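The Long Afterlife of a Small Silent Picture

For most of the last century, anyone who wanted to see The Ferryman's Wager had to take somebody else's word for it. The film played in Tranville for less than a season, traveled to a handful of river towns, and dropped out of sight when sound came in. The Michailidis company, which made it, closed soon afterward. Its negatives were stored in a dry goods warehouse and most of them were lost.

What survived was a single print with one reel missing, kept in a church basement and later in the back office of the Plesex, the last of the old Tranville movie houses still showing films. The theater's owners knew they had something old. They did not know which film it was until October, when an archivist from Narkine matched the opening titles to a studio ledger.

The story is simple. Two brothers run a ferry across a wide river. The older one bets the boat on a horse race and loses. The younger one, who has been putting money aside to marry the lockkeeper's daughter, has until the end of the month to buy it back. There is a flood, a forged letter and a long chase along a levee. The lockkeeper's daughter, who gets third billing, does most of the rescuing.

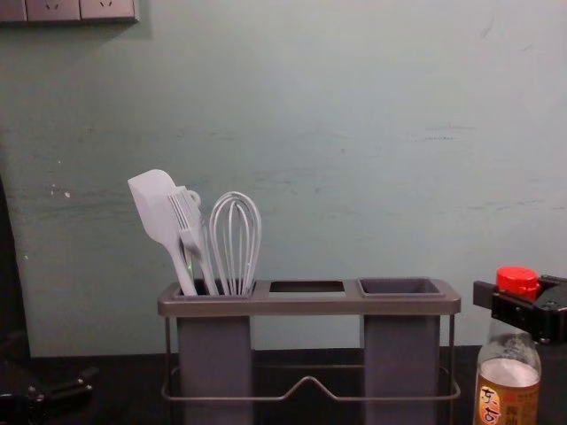

Silent melodramas of this size were made quickly. The ledger shows the whole picture was shot in 19 days, with 13 of those spent on the water. The crew used a working ferry and had to stop whenever paying passengers showed up. In two shots, people in ordinary street clothes can be seen waiting on the far bank with their luggage. The director kept them in, and the scenes are better for it. The river looks like a place where people have business to do.

The acting is more uneven. The older brother plays everything to the back row, clutching his hat and staring at the sky. The younger is much quieter. In the scene where he learns the boat is gone, he sits down on a coil of rope and does nothing for almost 13 seconds. A studio with more money might have cut away to a title card.

Narkine's restoration took three years. The print had shrunk, and the flood sequence was so badly scratched that each shot had to be repaired by hand. Color was a harder question. Notes in the ledger call for blue tinting at night and amber indoors, but the surviving print is plain black and white. The restorers followed the notes, and purists have complained. The blue does help in the levee chase, which is hard to follow without it.

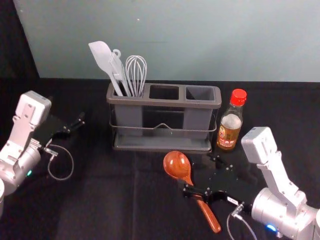

Utensil caddy on a black-covered table.

The missing reel is the fourth, and it contained the race itself. Narkine decided against filling the gap with stills from other pictures. A set of title cards, written from the scenario filed with the studio, covers the missing action in under a minute. It is an abrupt jump. The horses are led to the line, the cards run, and then the older brother is walking home alone. Some viewers at the first screening thought it had been planned that way.

The new piano score was written for the Plesex, where the instrument stands to the left of the screen and has a weak upper register. The music stays low for that reason. It borrows two tunes listed on the original cue sheet and leaves several stretches silent, including the scene on the rope. 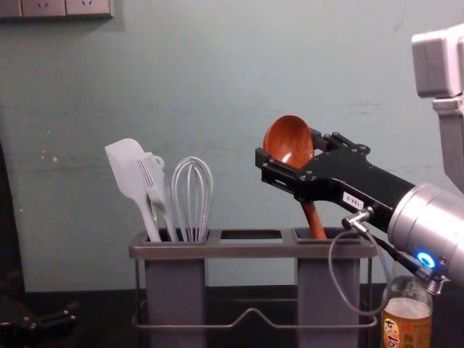 Whether the film deserves a place beside the better-known pictures of its time is open to argument. The forged letter makes little sense, and the comic deckhand wears out his welcome by the second reel. But the flood is as good as anything of its kind, shot from a low boat with the water coming up over the bow, and the ending is unusually plain. The brothers get the ferry back. They load it, and they cross.

The restored version runs at the Plesex through the end of the month, with live accompaniment at the 7 p.m. show. Narkine plans to lend prints to other theaters in the spring and is still asking collectors along the river to check their attics for the fourth reel.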